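Coat swap fills the hall again, and yes, we need hangers

If you walked past the Nosness hall on Sunday and wondered why there was a line out to the bike rack, that was us. The winter clothes swap is back for December, and I'm still a little hoarse from yelling sizes across the room.

For anybody new in town, it's pretty simple. You bring in the clean clothes you don't wear, we hang up or fold whatever's good, and you go home with something else. No money, no tickets, no limit (within reason, Lewis). Kids' snow pants went first, same as always. I had my eye on a green wool coat and lost it to Isla Forsyth while I was hunting for my reading glasses, and she wore it the whole rest of the afternoon right in front of me!

Torquil Shearer ran the sorting end and he has opinions. Dark things get hung together, sweaters get folded and never hung, and anything missing a button goes over to Euan Skinner, who sat by the radiator with his mother's sewing kit and fixed what he could while people waited. He says he'll do zippers next time if somebody lends him a decent pair of pliers.
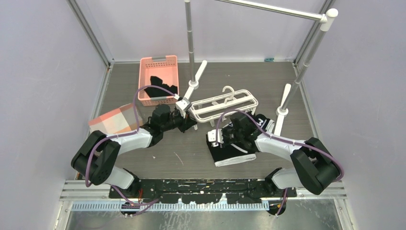
Hangers were our big headache. We borrowed 500 of them from the Maritz dry cleaners on the corner and I really thought that would see us through, but the racks were full by noon and we ended up laying shirts over the backs of chairs. So if you've got spares at home, plastic or wire, any color, please drop them off. There's a bin inside the side door and you don't have to ring. Please don't leave them outside in a bag, we had that last year and it rained.

We could also use baskets. People kept walking off with the ones we'd set out for the folded stuff (by accident, I'm sure), and Fraser MacBrayne would like his back. It has his name on the bottom in marker. No questions asked.

Whatever didn't find a home got boxed up that evening. It came to 12 boxes, and Lewis Dow drove them over to the Jilell shelter in three trips because his trunk sticks and only opens halfway. They were happy to get the coats and said they're still short on men's gloves and warm socks, so if you have any of those, set them aside for us.

Coffee and buns came from Buenaventura, who sent over way more than we asked for and wouldn't hear a word about paying. The cinnamon ones were gone in minutes. I got one, I'm not sorry.

The next swap will be after the holidays, once the hall gets its new floor mats in. Doors open at 10 a.m., but you can bring clothes any time from 9, and it really does help if they come early so we aren't sorting and swapping at the same table. Wash them first, check the pockets (we found a house key, a library card and a very old granola bar), and leave shoes at home this time, there just isn't room. If the house key is yours, it's in the drawer under the coffee maker.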